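Two-finger gripper comparison in sim: does any of this carry over?
Started by quillback, March 27, 2026

quillback wrote:
Third week of trying to choose between the stock two-finger gripper and the Prullar one, all in simulation so far because the real arm is booked until May.

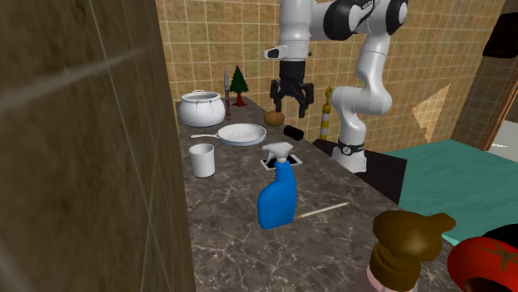 I've run 500 grasps with each gripper on the same kitchen worktop. Same arm, same controller (Farkano, default gains), straight down from above, close, lift, hold. The stock fingers dropped the target 43 times. The Prullar is supposed to be far better on rounded things and I can't get it to show that. It dropped more, if anything, but I changed the approach height halfway through its batch, so I don't trust my own number and won't post it.

Before I ask for money, has anyone here compared the two on real objects? I don't mean the sales video.

tinribs wrote:
You've measured the contact model, and not much else. A potato in sim is a smooth rigid lump with one friction value all over it. Mine have dirt on them, they roll, and the skin comes off on the finger pads. What friction did you set?

quillback wrote:
Default. Yes, I know.

tinribs wrote:
Then I'd bin the lot. Sorry. Default friction in that engine is generous and it flatters any flat finger.

oddsock_lane wrote:
Bit harsh. If both grippers had the same default then the comparison still says something, even if neither number means much alone. We did this for the Palomino job. Sim put our grippers in the right order and got every actual rate wrong. I'd have been happy with just the order.

tinribs wrote:
How many grippers on Palomino?

oddsock_lane wrote:
Two.

tinribs wrote:
So a coin would have had a fair go at it.

oddsock_lane wrote:
Fair enough. It was still cheaper than buying both.

marrowfat wrote:
Can I ask about the camera? Is the wrist one doing the pose estimate or are you feeding it the true position from the simulator? That matters more than the fingers. I lost a month to a gripper that I thought was rubbish and it was the depth being off by a finger's width at close range.

quillback wrote:
True position for these runs. I did a short batch with the wrist camera and it was much worse on small stuff. The black cylinder next to the potato was hopeless, it kept coming down on the wrong side of it. The spray bottle was fine, but it's big and bright blue, so I'd hope so.

marrowfat wrote:
Well there you are. Fix that first. No gripper is going to save you from going to the wrong place.

stumine_user wrote:
We use Stumine for the camera side and it copes with small dark objects all right, provided the lighting is randomised in training. Took us 252 scenes before it settled down. Worth a look.

tinribs wrote:
Settled down on what, more rendered scenes? I've seen that claim a lot and I've yet to see the same figures on a real worktop with a window behind it.

stumine_user wrote:
We had a real test set too. It was small, I'll give you that. Dropped a fair bit on shiny things, hardly at all on matt ones.

tinribs wrote:
That's more than most people will admit to. I'd read it if you wrote it up.

oddsock_lane wrote:
Back to the original question — I've had a Prullar on the bench. Fingers are nice, the closing force is repeatable, and the cable exit is in a stupid place and snags when the wrist turns past halfway. Your sim won't show you that either. On onions and potatoes I couldn't tell it from the stock one. On a thin stick lying flat, like a pencil, it was clearly better because the tips meet properly.

quillback wrote:
That's useful, thanks. There's a stick on my worktop and I never ran it as a target. I'll do that tonight with the friction turned down, both grippers, approach height left alone this time.

marrowfat wrote:
And the camera on.

quillback wrote:
And the camera on, as a separate batch. Seed is 3883 if anybody wants to run the same layout.

tinribs wrote:
I'll run it. Post your friction value when you've picked one, and don't pick it after you've seen the results.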